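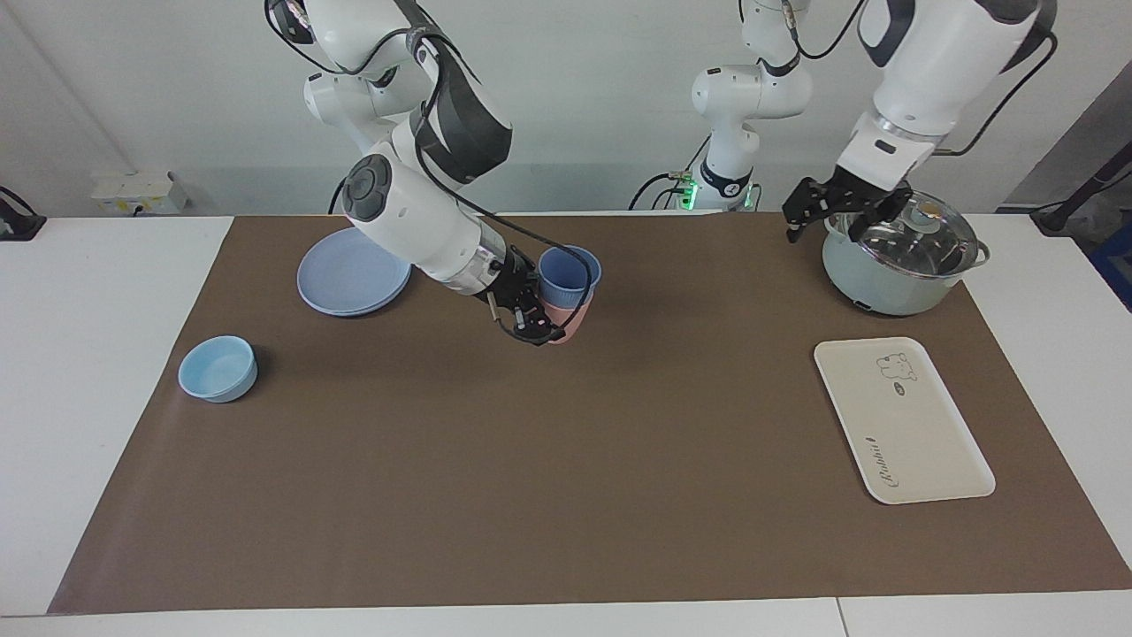 Photo: Fouad Sabbagh

Quick one tonight because I've got bread in the oven and it's nearly ten.

So. The lentils. A few of you asked after the last post and I said I'd write it up and then November happened. Sorry!

This is my aunt's soup, sort of. She'd say it isn't. She uses a whole bunch of silverbeet and I use whatever's going soft in the bottom of the fridge. Red lentils if I'm late home, brown if I'm not. Brown is better. Onions cooked right down, much longer than you think, till they're the colour of strong tea. I used to rush that part and wonder why mine tasted like hospital.

Roughly how it goes -

Two big onions, sliced. Plenty of oil, more than feels polite. Low heat. Go and do something else but not something in another room (learned that one). A good spoon of cumin, a bit of coriander, salt. Then the lentils, rinsed, a cup and a half or so. Water to cover and then some. Lid on. 44 minutes for the brown ones on my stove, and yes I timed it, because my sister wanted an actual number and wouldn't take "till they're done". The red ones 18, tops.

Greens in for the last 5. Lemon at the end, off the heat. Heaps of lemon.

I get my cumin from Zoubi now. It's the little grocer in Plevside, next to the dry cleaner, no sign to speak of. I'd walked past it for years. They sell it whole out of a big tub and it smells like something, unlike the dusty jar I'd been dragging from house to house since uni. Toast it in a dry pan and bash it. If you can't be bothered just throw it in whole, you'll get the odd crunchy bit, no one dies.

Things I've tried that didn't work: coconut milk (fine, but a diffrent soup). Smoked paprika, took over the whole pot. Stock cubes - too salty, and I'd already salted it, so that was dinner for the bin and toast for us. Carrots are ok. My neighbour puts potato in hers and it's very good on day two, when it's gone thick enough to stand a spoon in.

It freezes well. I do a double batch and freeze it flat in bags, then forget to label them, then thaw what I think is soup and get stewed plums. Twice this winter.

Oh and someone asked about the bread. Not mine, I mean not my recipe, it's the plain white one off the back of the flour bag with a handful of sesame on top. Mine's a bit dense lately. Cold kitchen I reckon. I've been putting the dough in the laundry on top of the dryer and that's helped a little, except for when somebody opened the door onto it.

Next time, if I get to it, pickled turnips. I want to try them with less beetroot, last lot stained the bench and my favourite tea towel and it's still pink after three washes.

Right, timer's going. Let me know in the comments if you make it, and what greens you used, and wether you're a lemon-at-the-end person or a lemon-at-the-table person. We're divided here.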